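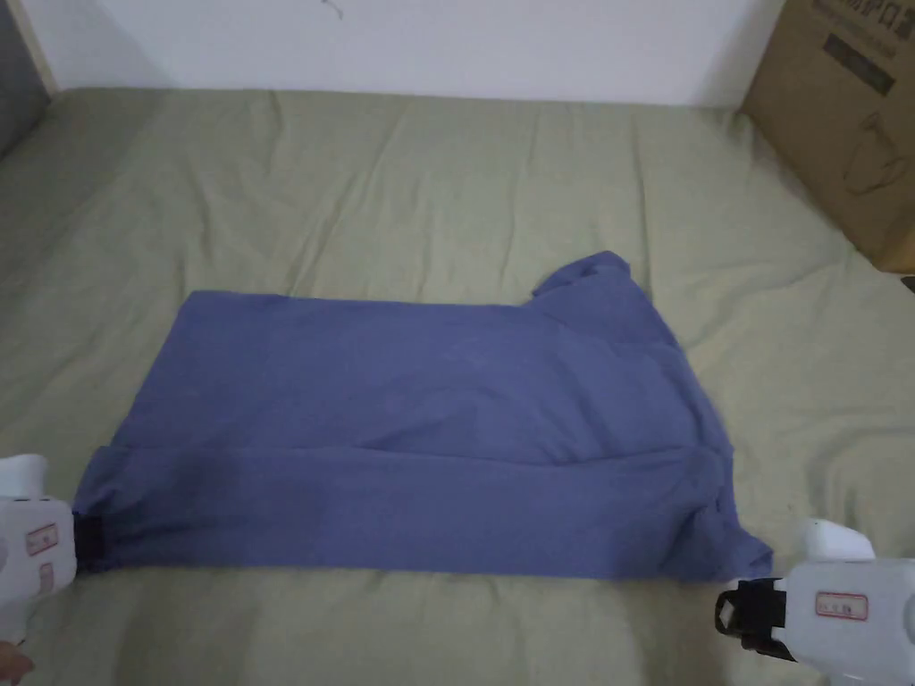 Blue garment on the green sheet.

Flokgate Forums > Touring & Range
Posted 2022-11-18 by stirnix_owner

Did Busik to Hutapea and back on one charge, 376 km, aircon off, behind trucks where I could. Tyres at 42 psi. Arrived with 7 per cent and a sore neck.

dustyroads
Behind trucks doesn't count. That's towing with extra steps.

stirnix_owner
Show me the rule.

kelpie_ute
Best I've managed in the same car is 296, but I like to be warm and I overtake things.

octane_old
My diesel does that on the fumes. Which tyres, though?

stirnix_owner
Factory ones. 42 is under the sidewall max before anyone starts.

dustyroads
Starting anyway. Placard says 36. Try it in the wet and report back from the ditch.

kelpie_ute
Mine dropped to 255 in May with roof racks on. Empty roof racks.

octane_old
So take them off?

kelpie_ute
They've rusted on.

Recent threads
Stirnix charge port flap sticking
Hutapea servo charger out again
Roof rack removal, penetrating oil or grinder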